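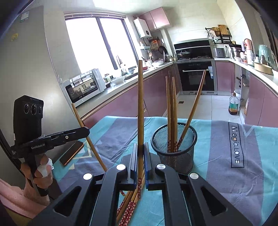

News > Around Huvbridge > Supper Club

Supper club moves to the Beddoe Room

The Huvbridge supper club has a new home. From April we will meet in the Beddoe Room, behind the library, in place of the church hall. The room has a proper kitchen with two ovens and a serving hatch, and the tables seat 8 each. Doors open at 6:00 p.m. and food goes out at 6:30.

The first menu in the new room is noodles. Ritu Sandhu is cooking a vegetable broth with mushrooms and greens, and Mohsin Tanoli is making a chicken version alongside it. Both come with rice noodles, so they suit people who avoid wheat. Please tell Ritu about any allergies when you book. She can leave out the peanuts and sesame, but she needs to know before she shops.

Chopsticks and forks will both be on the tables. If you have a pair of chopsticks you like, bring them along. Ours are wood with red flowered handles and should not go in the dishwasher — the last batch came out rough and had to be thrown away. Wash them by hand in warm soapy water, dry them with a towel and stand them in the jar by the sink.

Last year the club served 1,179 meals, and 208 of those were taken out to neighbors who could not get to the hall. Deliveries will carry on from the new address. Nia Kneath still runs the list and could use one more driver for the streets on the Staner side of the river. The round takes less than an hour.

The price of a meal stays the same. Moving the pans and plates cost us $200 in van hire, paid out of the winter raffle money.

Parking behind the library is tight, and the gate is locked at 9:30 p.m. Cledwyn Hopkin has asked that people use the lot on Trusach Street if they are able to walk the short distance. The ramp is at the side door, on the left as you face the building.

To book, leave your name at the library desk or call Nia. Hjørdis Ekström is planning the May menu and would like to hear from anyone with a good fish pie recipe.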